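I finished the free demo of Pluroria last night, a little after 11 p.m., and I've got enough thoughts that a post seems easier than another string of messages to the group chat. It's a turn-based strategy game from Petex, the same small studio that made Pukville. The full version is supposed to be out in October.

The demo has the first 3 missions. The download was over 900 MB, which took a while on my connection. There's a note on the title screen that save files will carry over, so I didn't rush.

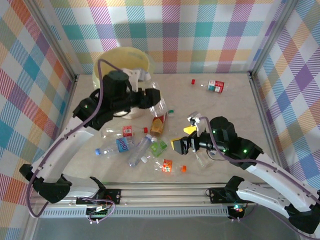
## How it plays

You move a squad of up to 6 units on a square grid. Everyone on your side goes, then everyone on the other side goes. If you played Pukville you know the setup already. The main change is that terrain now matters a lot. Units standing in tall grass can't be targeted by archers more than two squares away, and anything on a hill gets an extra square of range.

The first mission is a tutorial and there isn't much to say about it. The second is a bridge defense and I lost it twice. Both times I sent my healer forward to reach a hurt lancer and the enemy riders got to her first. On the third try I kept everybody on the near bank and let them come to me, and it took 13 turns.

The third mission is the good one. It's set in a town called Fung, at night, and you start with your squad split in two. You can meet up at the market or go around through the canal. I took the canal, and I want to play it again the other way before the full game comes out.

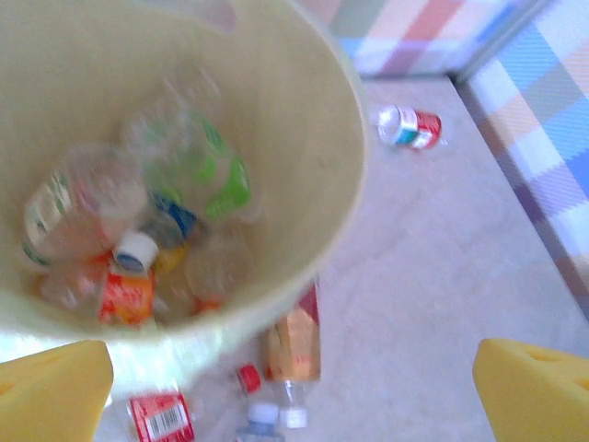
*Bottles in the bin.*

## What I didn't like

The menus are slow. Every time you open a unit's page there's a little sliding animation, and you can't turn it off. In a game where you check stats before nearly every move, that adds up. Pukville had the same problem and they patched it a few months later, so maybe there's hope.

The text is also small. I was playing on a handheld and had to hold it closer than I'd like. There's a font size option in the settings but it only changes the story dialogue and leaves the combat numbers alone.

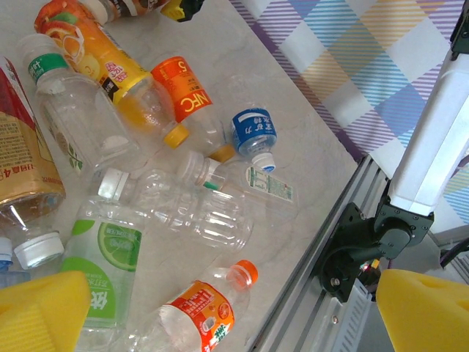
Items are the other thing I'd change. Each unit carries its own bag, and there's no shared storage and no sort button, so by mission three I had potions spread over the whole squad and couldn't remember who had what. The icons don't help. The healing potion and the antidote are the same bottle in two close shades of orange, and I used the wrong one more than once. The juice bottle up there has oranges on the label and a yellow cap, and I could pick it out of a crowd of other bottles right away. I'd take something like that over what the demo has now.

Music is fine. The bridge theme is a slower version of the one from Pukville's winter chapter, and I left it running while I did the dishes.

I'm going to buy it, probably on the handheld again unless the PC version gets mod support. Next I'm replaying the Fung mission through the market, and I'll add a note to this post if the ending changes.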